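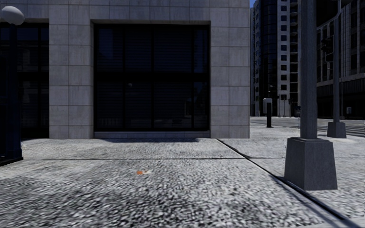
Brureo Sidewalk Simulation Pack, for delivery robot planning

3039 per seat, per year. Site license on request.

Brureo sells this as a way to find out if a sidewalk robot makes sense on your blocks before you buy one. We stock it and we use it, and we think that claim needs trimming. What the pack does well is let you put a rendered street corner in front of a navigation stack and see what the software makes of it. What it does badly is tell you what a fleet will cost to run.

What you get
Street corner and plaza scenes with aggregate paving, dark glass, lamp posts, signal poles and crosswalks
2 vehicle models, one four-wheel and one six-wheel
Import tool for Genix route files
Email support

What costs extra
Additional city block: 759 each
Stusetti sensor profile: 281
Anything with rain or snow in it (ask for a quote, and ask twice)

Where we would be careful
Paving joints look right on screen. Ask how they behave under a wheel. In our copy a groove in the pavement was closer to paint than to a gap, and a small wheel rolled over it as if it were nothing. Your real ones will not be so kind.

Reflections in big dark windows are a known headache for depth sensors. The pack draws them nicely, but the standard sensor model ignores them. You need the Stusetti profile before they matter, so add it to your budget from the start.

Litter is sparse. A bit of something orange on the ground is a fair test of a detector, but one bit is hardly a downtown lunch hour.

The brochure promises "savings from the first month." We have asked what that was measured against and are still waiting.

Who should buy it
Teams already comparing two or more robots, with an engineer who has time to run the tests. If you have a single vendor in mind, a week's paid trial on your own sidewalk will teach you more. Vaněk import files are not supported in this version. An update was due in December.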